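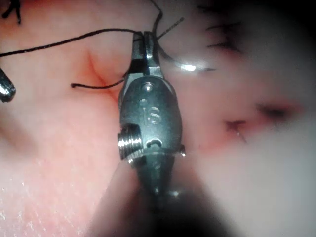 Jaws shut on the thread, wrist camera view.

Mon 24 March

Quick one tonight, I've got a train in the morning and haven't packed. Promised I'd write up the suturing sessions before I forgot it all, so. Teleoperation, practice pads, black thread, sore thumbs.

Background for anyone new. I spend part of my week driving a pair of surgical arms by remote control so that a learning system can watch what I do and, one day, have a go itself. I sit at the console, hands in the grips, and the arms copy me at a smaller scale. Everything gets recorded: joint angles, jaw open or shut, all the camera views. The project is called Darnier, the room is at Irkdale, end of the corridor, no window, kettle two doors down.

I am not a surgeon. Was taught to tie by someone who is, over a few long afternoons, and then did it by hand at my own kitchen table till it stopped looking like a bootlace. Then had to learn it all again through the console. Different skill! By hand you feel the thread go tight. On our setup you feel nothing, no force comes back at all, so you learn to see tension. The thread straightens, the edges of the cut come together a bit, the surface puckers. Stop there. Go a hair further and you've torn the pad and the demo's no good to anyone.

Tally so far is 193 demos kept. I threw away a fair few more and I don't want to talk about it.

What counts as one demo

We argued over this for weeks. In the end: one demo is one stitch. Starts with the needle held and ready, ends with both tails trimmed. Everything in between is cut into phases afterwards - drive the needle, pull through, wrap, grab the tail, cinch, wrap the other way, cinch, cut. Someone has to go through and mark where each phase starts. That someone is me, usually with toast.

The grabbing is the hard bit. Finding a loose tail that's lying flat on the pad and picking it up cleanly first time, with jaws that look enormous on the wrist view and are tiny really. Thread is black, which helps on a pale pad. Less help once there are older knots nearby with their own tails sticking out, all the same black. I have gone in confidently and pinched the tail of the previous stitch. More than once.

Things I do differently now

Slow down before contact, not during. My early recordings are all fast swoop then a long dither just above the pad. The model learned the dither beautifully. It would hover there for ages like someone choosing a sandwich. So now I come in slow and steady and commit.

Don't fidget. If I'm thinking, I clutch out and lift my hands off the grips. Otherwise the arm wobbles about while I think and that goes in the data too.

Keep the mistakes, some of them. A dropped tail that gets picked up again is useful, the system needs to know how to get back from a mess. A dropped tail followed by me swearing and tugging at things is not. Those get binned. We keep 2 folders, clean and recovered, and mix them for training. I'd like more in recovered than we've got.

Same order every time. Needle in from the same side, wraps in the same direction. It's dull. But when I mixed it up for variety the model sort of averaged the two and wrapped the thread round nothing.

Leave enough slack. A long run of thread across the pad gets in the way, loops over old knots, wanders through where you want to work. Too short and you can't wrap. I don't have a rule for this, just a feeling, and a feeling is exactly what you can't hand over in a settings file. It has to be in the demos.

Light and glare

The metal shines. Needle especially. You get a hard white glint and on the camera the curve of the needle more or less vanishes behind it, you see the flash and not the point. I can cope because I know where I put it. The model doesnt know where I put it. We've tried turning the lamp down and then the shadows swallow the edges instead. Acuña, our labelling tool, lets me tick a box saying needle hard to see, so at least we can find those stretches later and see if that's where the runs go wrong. My bet is yes.

Water is the other one. Droplets on the pad catch the light too. Small bright dots that mean nothing, next to a small bright dot that means needle.

Pads

A pad has more than one cut in it and I work through them in turn, so later demos always have a fair bit of old stitching in view. At first I wanted a fresh pad for each one. Expensive, and also wrong I think. A system that's only ever seen a clean pad goes to pieces at the first old knot. Now I like a busy one.

I do get fond of them by the end. Five knots on this one, two cuts' worth, and the needle at a third.
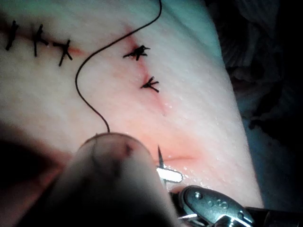

Where it's got to

Given a needle already in the jaws, the model will drive it and pull through fairly reliably. First wrap, mostly. Second wrap the other way, about as well as I did on day one, i.e. badly. Last week's batch was 16 attempts from a standing start and 2 finished as something I'd call a knot. I was thrilled with those. Went and told the kettle.

Next is moving everything over to Zesus, the new training code, which should cope better with the two arms passing things between them. Right now it treats them like strangers. Aim is to have it running by June. I've got a heap of phase marking to redo before then as I changed my mind on where "cinch" starts, halfway through, and only fixed the later ones. Don't do that.

Comments are open if you've done this with thicker thread, I'd like to know if it's any easier to grab. Right, packing.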